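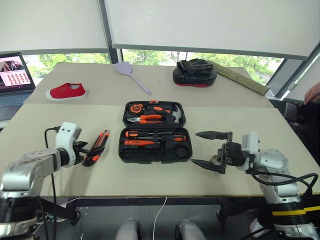
The utility knife and the open case, from chapter one of "The Riren Budget."

I had 34 hours to spend 252 thousand dollars, and I was spending them watching a robot hold a utility knife.

Okay, so it wasn't all my money to spend (I wish!). It was the Skasedside workshop's money, left over from a grant we'd all assumed was gone, and it would vanish on Sunday at midnight if I didn't put it on a form. My job was to decide whether we bought the two-armed thing in front of me, which Plenamov was selling under the name Riren, or a whole lot of very sensible shelving.

"What's the grip life?" I asked the rep.

"Depends what you grip," she said.

I wrote that down, and then I wrote a question mark next to it, and then I drew a small boat.

The left hand had the knife and the right hand was open, aimed at the tool case like somebody choosing a chocolate. I'd brought my own spreadsheet. Arms, one line. Spare fingers, another line, and I'd put 13 sets because my boss at the old place always said take what you need and double it, and I'd needed six and a half. Service contract, training, a table that wouldn't wobble. I had forgotten freight. I always forget freight!

"Ouellet quoted us 19 percent less," I said, which was true, except that Ouellet's quote was for one arm and a brochure.

The rep smiled and looked out at the trees. She'd heard about Ouellet before, I could tell.

"Does their price include the second arm?" she asked.

"We're still talking about that," I said.

I went back to the form. There was a box for Expected Useful Life and I sat there tapping it with my pen, thinking about the lathe back at Skasedside, which had been expected to last ten years and was older than me and still cut straight as long as you kicked it first. What would you even kick on this one?

"Can it put the knife back?" I asked.

"In the case?"

"In the case. In the right slot, with the lid shut after."

She pulled her chair closer to mine. I deleted the shelving, just to see how the total looked without it, and typed in a line for freight.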